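Vollska hand-held gripper

By Suryani Ong
Fri 2 October

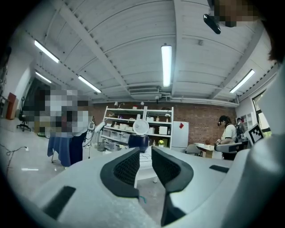
The Vollska hand-held gripper is a two-finger gripping tool carried by a person and used to record handling tasks for later use in robot training. It was developed at the Plurnora workshop by Si-eun Han and Tae-yang Heo. The tool is best known among its users for its upkeep routine, which was written down in a short manual called the Song notes and has been revised several times.

Overview

The gripper has a white body and two black fingers. The inner faces of the fingers carry pads with a mesh texture. The operator holds the body and works the fingers by hand, and a camera on the tool records the fingers and whatever is in front of them. The same fingers can be fitted to the Vondine arm, a bench-mounted robot kept in the same workshop, so that a task recorded by hand can be repeated by the arm with matching contact surfaces.

Wear on the hand-held tool therefore affects two machines. A pad that has gone smooth gives recordings in which objects slip, and the arm then learns to squeeze harder than it should. Most of the upkeep routine is concerned with the pads, the finger mounts and the camera.

Setup

A tool is set up at the start of each working day. The operator first checks that the body screws are tight and that the fingers open and close through their full travel without rubbing. The fingers are then closed slowly and the meeting line is checked from the front. On a tool in good order the pads touch along their whole length. If they touch only at the tips, the finger mounts have been fitted too far back.

The camera is checked next. The lens is wiped with a dry cloth and the view is compared with a reference picture stored with the tool. Both fingers should appear at the same height as they do in the reference. A difference is corrected at the camera bracket and never by moving the fingers, as this would upset the meeting line.

The last step is position calibration. A printed marker board is placed on a stand and the tool is moved slowly in front of it, first side to side, then up and down, then closer and farther away. The software compares the marker positions with the motion reading from the tool. A calibration run lasts 36 seconds. Runs that fail are usually caused by glare on the board or by moving too fast - the notes advise turning the board away from windows before trying anything else.

Pads

Pads are glued to the fingers and are replaced in pairs. In the first version of the Song notes they were changed only when an operator complained. So-yul Ko, who took over the routine in July, changed this to a fixed interval of 46 working hours, with earlier replacement if the mesh has torn or lifted at a corner.

To change a pad, the finger is taken off the tool and the old pad is peeled from the tip toward the base. Glue left behind is rolled off with a thumb or a plastic scraper. Metal scrapers are not used. The new pad is laid down from the base, pressed flat, and clamped overnight. A finger put back into service too soon tends to creep, and the pad edge ends up past the edge of the finger.

Pads are washed with plain water between changes. Alcohol was used at first and was dropped after it was found to stiffen the mesh.

Finger mounts

Each finger is held by two screws in slotted holes. The slots allow a small amount of adjustment, and they are also the weakest point of the design. Repeated loosening rounds out the slots, after which the finger shifts under load. Calum Pringle proposed a thin steel washer under each screw head, and this has been standard since the second set of tools. Older bodies can take the washer if a slightly longer screw is used.

The left and right fingers are not interchangeable. Swapping them gives a gap at the base that cannot be adjusted out.

Cables

The sensor wire runs close to the finger mechanism and must have enough slack to follow it. Too much slack lets the wire loop out and catch. The notes call for the wire to be dressed with the fingers fully open, then checked with them fully closed. A pinched wire first shows itself as short gaps in the motion reading, often only when the tool is tilted.

Common faults

Fingers stop short of closing. Usually dirt in the slide. The slide is brushed out dry; oil collects dust and makes the fault worse.

Fingers close unevenly. A loose mount screw or a worn slot. The screws are checked before the fingers are removed.

Recorded width does not reach zero. The zero point is reset with the fingers closed by hand. If it drifts again on the same day, the sensor is replaced.

Picture and motion out of step. The recorder is restarted and the marker run repeated. Recordings made since the last good run are set aside.

Records

Every tool has a paper card listing pad changes, screw replacements and failed calibrations. Han and Heo had planned to move the cards to a shared file, but operators went on using paper and the file was given up. A review of the cards covered 98 recorded faults. Of these, 26 were traced to finger mounts, nearly all on bodies without the washer.

Use with the Vondine arm

Fingers moved from the hand-held tool to the arm keep their pads but need a new zero point, as the arm closes with more force. The pads compress slightly, and a zero taken by hand will read as a small negative width. The arm's own mount has round holes in place of slots, so the meeting line has to be right before transfer. Fingers that fail the check go back to the hand-held tool for adjustment.

See also: Vondine arm; Song notes; Marker board calibration

Contact the editors | Copyright Plurnora | Back to top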